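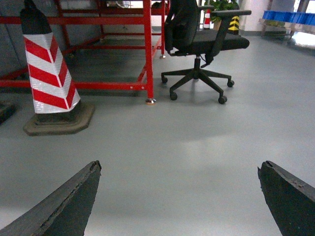
Figure 4.1. Wrist camera view with both fingers in shot. Striped post at left, office chair beyond it.

4. Learning to reach from wrist images

4.1 Setting

The policy in this section takes a single wrist image and the gripper opening, and returns a short sequence of relative motions of the hand. It receives no map, no joint angles and no outside camera view. The work follows the Valente setup from section 3, with the arm on its mobile base.

Relative motions are expressed in the camera frame at the time of the image. A forward step therefore means the same thing whatever the pose of the base. The cost is that the policy has no fixed reference, and small errors add up over a long approach.

4.2 Why the fingers are kept in the image

Both fingertips enter Figure 4.1 from the lower corners. Earlier groups cropped them out to save pixels. We keep them for two reasons. The gap between the tips gives a direct cue to the opening, and the tips mark where the hand will close — information the network would otherwise have to learn from the camera mounting alone.

The fingers have worn edges. A network trained on one pair may come to depend on the outline of that pair, so the Plaltia data were recorded with several sets and the pairs were mixed across sessions.

4.3 Background and floor

A smooth floor with a bright sheen is a hard case for depth from a single image. The highlight moves with the camera and carries no fixed texture. Objects that meet the floor at a clear base, such as the post in the figure, are easier to place than objects whose contact points are small and spread out, such as a chair on casters.

4.4 Result

The training set holds 1,453 demonstrations. Each policy was tested on 100 reaches in rooms absent from training. A reach counts as a success if the target lies between the tips when the hand stops.

Ratosis, full image: 90 successes
Ratosis, fingers masked: 68 successes

Most failures with masked fingers were stops short of the target. The sideways error changed little. This fits the account in 4.2, but does not prove it: masking also removes part of the floor nearest the hand.

4.5 Exercises

(a) Write the relative motion as a rigid transform and show how an error in the camera mounting enters it.

(b) Propose a mask that hides the fingers and leaves the near floor visible. State what outcome would count against 4.2.

(c) Read the Bretolska notes on action sequences before section 5.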